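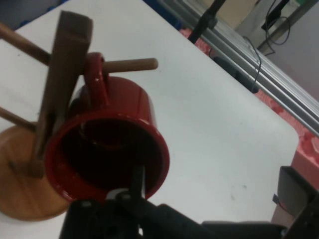
Section 4: Installing the Lallow Under-Bench Water Filter

The Lallow filter is intended for the cold water supply to a single kitchen tap in a domestic dwelling. Before installation commences, the householder should decide where drinking vessels will be kept in relation to the filtered outlet. A mug tree with wooden pegs, on which a mug hangs by its handle with the mouth tilted to one side, is suitable for this purpose and should stand clear of the tap's full swing. Benchtop items are to be moved away from the work area until Step 9 has been completed.

4.1 Before you begin

Confirm that the cupboard provides a clear internal height of at least 30 cm beneath the mounting bracket. The cartridge is withdrawn downwards, and a smaller clearance will prevent its removal.

Plumbing work in some states and territories must be carried out by a licensed plumber. The householder is responsible for establishing the requirements that apply at the installation address.

CAUTION: Do not connect the filter to a hot water line. Damage arising from hot water is excluded from the warranty.

4.2 Fitting the bracket and housing

1. Turn off the cold water isolating valve beneath the sink. Open the kitchen tap to release pressure, then close it.

2. Hold the bracket against the side wall of the cupboard and mark the 4 screw positions in pencil.

3. Drill pilot holes and fasten the bracket with the screws supplied. Do not use longer screws where the cupboard adjoins a dishwasher.

4. Hang the housing on the bracket with the arrow pointing towards the tap.

NOTE: The Wivley bracket supplied with earlier kits has a different hole spacing. Owners replacing a Wivley unit must drill new holes.

4.3 Connecting the supply

5. Cut the inlet tube squarely. Tube ends that are crushed or cut at an angle must be trimmed again.

6. Push the tube into the inlet fitting until it reaches the stop, and pull back gently to confirm that it is held.

7. Repeat for the outlet tube.

8. Insert the cartridge (part no. 1665) and turn it clockwise until the tab locks.

9. Open the isolating valve slowly and inspect every fitting for leaks. Dry any damp fitting with a cloth and inspect it again.

4.4 Flushing

Run the filtered tap at full flow until the water is free of colour and air. Discard this water or use it on the garden. Fine grey particles are carbon dust and are normal during flushing.

The cartridge is rated for 2350 litres. Record the date of fitting on the label inside the cupboard door.

Document revised 2026-02-03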